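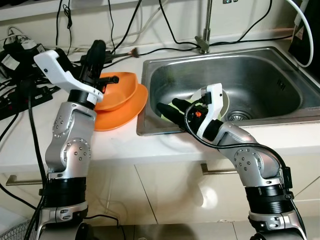

Orangefarbenes Geschirr neben der Spüle

Startseite > Mitmachen > Stellen und Aufrufe > Hauswirtschaft und Küche

Mitarbeiter/in für Küche und Hauswirtschaft (m/w/d) in Teilzeit

Das Wohn- und Seminarhaus Plokora in Munditz sucht zum nächstmöglichen Zeitpunkt Verstärkung für die Küche. Der Stellenumfang beträgt 13 Stunden pro Woche, verteilt auf drei Vormittage. Die Stelle ist zunächst bis Ende Mai befristet, eine Verlängerung ist vorgesehen.

Im Haus finden mehrtägige Kurse statt, vor allem Sprachkurse und Fortbildungen für pädagogische Fachkräfte. Gekocht wird täglich frisch, mittags immer vegetarisch. Abends gibt es eine kalte Mahlzeit, die am Vormittag mit vorbereitet wird.

Ihre Aufgaben

- Zubereitung des Mittagessens zusammen mit der Küchenleitung
- Vorbereiten von Salaten, Aufstrichen und Broten für den Abend
- Annahme und Einräumen der Lieferungen
- Spülen, Reinigung der Arbeitsflächen und Geräte
- Führen der Temperatur- und Reinigungslisten
- Gelegentlich Eindecken im Seminarraum

Das bringen Sie mit

- Erfahrung in einer Gemeinschaftsküche, Kantine oder im Service. Eine abgeschlossene Ausbildung ist nicht erforderlich.
- Belehrung nach § 43 Infektionsschutzgesetz, sie kann vor Arbeitsbeginn nachgeholt werden
- Deutschkenntnisse, die für Absprachen und das Lesen von Zutatenlisten ausreichen
- Bereitschaft, an einem Samstag im Monat zu arbeiten — der Dienstplan wird vier Wochen im Voraus geschrieben

Ein Führerschein ist hilfreich, weil der Großmarkt in Larnum mit dem Bus schlecht zu erreichen ist. Wer nicht fährt, übernimmt dafür andere Aufgaben.

Wir bieten

- Bezahlung nach Haustarif, Eingruppierung je nach Vorerfahrung
- Arbeitsbeginn um 9 Uhr, kein Spätdienst
- 30 Tage Urlaub bei einer Fünftagewoche, bei Teilzeit anteilig
- Freies Mittagessen an Arbeitstagen
- Arbeitskleidung und deren Reinigung
- Einarbeitung durch Letay Abdella, die die Küche leitet

Das Küchenteam besteht zurzeit aus drei Personen. In den Kurspausen bleibt die Küche geschlossen. Diese Zeiten werden über das Stundenkonto ausgeglichen, das Gehalt läuft in gleicher Höhe weiter.

Bewerbung

Bitte schicken Sie einen kurzen Lebenslauf und ein paar Zeilen zu Ihrer bisherigen Arbeit an Elvira Paucar, Verwaltung Plokora. Ein Foto brauchen wir nicht. Zeugnisse können Sie zum Gespräch mitbringen. Unterlagen auf Papier geben Sie bitte im Büro im Erdgeschoss ab — Originale bitte nicht einreichen, wir schicken nichts zurück.

Bewerbungsschluss ist der 25. November 2021. Die Gespräche führen Elvira Paucar und Letay Abdella gemeinsam. Danach vereinbaren wir einen Probevormittag, der bezahlt wird.

Fragen zum Dienstplan und zu den Arbeitszeiten beantwortet Desmond Mahmoud, vormittags über die Zentrale. Fragen zur Vergütung bitte direkt an die Verwaltung.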